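Search this site
Search
Enter keywords

Skendora came out in May with 54 tracks and a map that takes nearly an hour to cross, and most players will spend their first evening on the same four roads. The coastal loop pays best, so everyone drives it.

Brumden, the studio behind it, built its name on small kart games. This one is heavier. Cars lean, brakes fade, and a bad landing on the Firotholm pass can end a race.

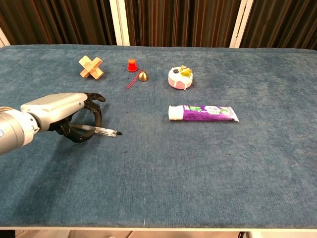
By the Games Desk | 03/07/2021

Races take up to eight cars, online or off. Split screen is back too, for four players, though the picture gets rough at night in the rain.

The career mode is the weak part. Rivals repeat their lines, and the Mahrous Cup at the end reuses tracks you finished hours before. Skip the tutorial races if you can. They pay nothing, and the handling settings they lock are the ones you will want to change first.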